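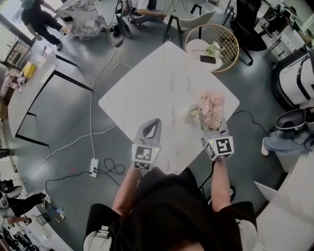 Protokoll vom Treffen der Anschlussgruppe Gretberg

Zuletzt aktualisiert: Februar 2018

Anwesend: Paraschiva Costache (Leitung), Debashish Sikder, Blagoje Omerović, Kyu-ri Pyo und ich, Sang-wook Min, diesmal mit dem Protokoll dran. Ich schreibe wieder so mit, wie ich rede, wer es förmlicher mag, darf gerne beim nächsten Mal übernehmen!

TOP 1: Das alte Protokoll

Blagoje hatte eine Korrektur: Er hat beim letzten Mal nicht gesagt, dass er den Vertrag mit Pestimeo kündigt, sondern dass er es sich überlegt. Ist geändert. Inzwischen hat er übrigens gekündigt, das kommt dann unter TOP 3. Sonst war nichts, Protokoll angenommen.

TOP 2: Die Haustürbesuche in der Weststadt

Das war der dicke Brocken des Abends. Seit Pestimeo den Glasfaserausbau angekündigt hat, klingeln bei uns Leute mit Tablet und Mappe und wollen Vorverträge abschließen. Dagegen ist ja erst mal nichts zu sagen, ich hätte auch gerne Glasfaser (lieber gestern als morgen). Aber was da an den Türen erzählt wird, passt hinten und vorne nicht zusammen.

Kyu-ri hat die Rückmeldungen aus dem Briefkasten im Waschsalon und aus der Mailadresse sortiert und vorgelesen. Am häufigsten kam der Satz, der alte Kupferanschluss werde im Juni abgeschaltet und wer bis dahin nicht unterschrieben habe, stehe ohne Telefon da. Mehrere haben deswegen unterschrieben, darunter auch Leute, die nur telefonieren und gar kein Internet im Haus haben. Einer Nachbarin von Kyu-ri wurde gesagt, es gehe bloß um eine Bestätigung, dass der Vertreter da war. Auf dem Durchschlag steht dann ganz klein »Auftrag«.

Debashish hat bei Pestimeo angerufen und nach dem Abschalttermin gefragt. Die Dame an der Hotline wusste von keinem. Sie meinte, der Vertrieb laufe über eine Partnerfirma, Drostville, und dafür könne sie nichts. Debashish hat sich das Gespräch gleich danach notiert, mit Uhrzeit, und gibt mir die Notiz für den Ordner. Paraschiva fand »dafür können wir nichts« ein starkes Stück, schließlich steht auf dem Vertrag groß Pestimeo drauf und Drostville nirgends.

Wir haben dann länger hin und her überlegt, ob wir das Wort »Drückerkolonne« in den Aushang schreiben. Blagoje war sehr dafür. Paraschiva und ich waren dagegen, wir wollen ja, dass Pestimeo mit uns redet, und ein paar von den jungen Leuten an den Türen wussten es vermutlich selber nicht besser. Abgestimmt haben wir nicht, Blagoje hat irgendwann abgewunken und sich noch Tee geholt.

Beschluss: Es gibt einen Aushang mit ruhigem Text. Rein sollen: Ausweis und Namen des Vertreters aufschreiben, nichts sofort am Tablet unterschreiben, Unterlagen dalassen lassen, bei Unsicherheit rechtzeitig und schriftlich widerrufen, und zwar innerhalb der Frist, die in der Belehrung steht. Kyu-ri schreibt den Entwurf, ich lese gegen. Auf Rumänisch übersetzt Paraschiva, Debashish fragt seine Schwester wegen Bengali.

TOP 3: Versprochene und gelieferte Geschwindigkeit

Jetzt also Blagojes Kündigung. Er zahlt seit dem Umzug für 100 Mbit/s und abends, wenn alle zu Hause sind, ruckelt schon der Wetterbericht. Er hat brav gemessen, mit Kabel statt über WLAN (das betont er gerne, und er hat recht, mit WLAN-Werten lassen die einen sofort auflaufen). Pestimeo hat ihm zuerst einen neuen Router geschickt, dann einen Techniker angekündigt, der nicht kam, und dann eine Gutschrift angeboten, wenn er um 12 Monate verlängert. Da hat es ihm gereicht.

Die Kündigung ist raus, eine Bestätigung hat er noch nicht. Debashish hat ihm geraten, die Messprotokolle als Kopie noch mal hinterherzuschicken, per Einschreiben. Macht er.

Kyu-ri wollte wissen, ob das eigentlich alle im Viertel betrifft oder bloß Blagojes Straße. Gute Frage, wissen wir nicht! In Gretberg hängen nach der Broschüre von Pestimeo fast 4.000 Haushalte am selben Netz, und wir kennen davon nur die, die sich bei uns beschweren. Ich habe vorgeschlagen, dass jeder von uns ein paar Bekannte in anderen Straßen zum Messen überredet, morgens und abends. Fanden alle gut, Vorlage für den Zettel habe ich noch vom alten Viertel, die schicke ich herum.

TOP 4: Beratungstermin bei der Kanzlei Wang

Paraschiva hat mit der Kanzlei Wang telefoniert. Die würden sich unsere gesammelten Haustürfälle einmal anschauen, das erste Gespräch kostet uns nichts. Danach müssten wir sehen. Bedingung ist, dass wir die Fälle ordentlich aufschreiben: wer, wann, was wurde gesagt, was wurde unterschrieben, und das Einverständnis der Leute dazu. Ohne Einverständnis geht kein Name aus dem Haus, da waren wir uns schnell einig.

Zum Termin gehen 2 von uns, nämlich Paraschiva und Debashish. Ich wäre auch gerne mit, muss aber arbeiten. Mitnehmen sollen sie bitte den Durchschlag von Kyu-ris Nachbarin (falls sie zustimmt) und Debashishs Notiz von der Hotline. Offen ist, ob wir gleich auch die Verbraucherberatung anschreiben. Paraschiva will erst die Kanzlei hören, Blagoje würde beides parallel machen. Vertagt.

TOP 5: Brief an Pestimeo

Mein Entwurf war allen zu lang. Stimmt schon, er ging über zwei Seiten und ich war beim Schreiben ziemlich sauer. Kyu-ri kürzt ihn auf drei Fragen zusammen:

- Gibt es einen Abschalttermin für die Kupferanschlüsse in Gretberg, und wenn ja, welchen?
- Welche Firmen verkaufen im Auftrag von Pestimeo an der Haustür?
- Was passiert mit Aufträgen, bei denen die Leute gar keinen Vertrag wollten?

Der Absatz über die Warteschleifenmusik fliegt raus. Schade, den mochte ich. Unterschreiben tun alle fünf, abgeschickt wird erst nach dem Termin bei Wang.

TOP 6: Verschiedenes

Die Mailadresse läuft im Moment nur bei Kyu-ri auf, und sie hätte gerne Unterstützung. Debashish übernimmt die Hälfte der Antworten, das Passwort haben die beiden unter sich ausgemacht.

Blagoje fragt, ob jemand ein überzähliges Netzwerkkabel hat, mindestens so lang, dass es vom Flur bis ins Arbeitszimmer reicht. Ich habe eins, bringe ich mit.

Paraschiva kann den Raum wieder bekommen, den nächsten Termin gibt sie per Mail durch. Bis dahin bitte die Fälle aus eurer Straße schriftlich an mich, auch wenn noch Angaben fehlen.

Protokoll: Sang-wook Min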